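3.2 Collecting demonstrations by remote control

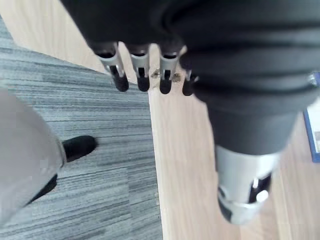 Figure 4. Wrist view during teleoperation, with the fingers over the floor at the edge of the carpet.

Each operator gave 60 demonstrations in blocks of six, with a break between blocks that the protocol called optional and the operators did not. Hand-guided runs were dropped in March – the arm learned mostly how Odera leans. Under remote control the operator saw only the wrist view, and spent the first block apologizing to the furniture.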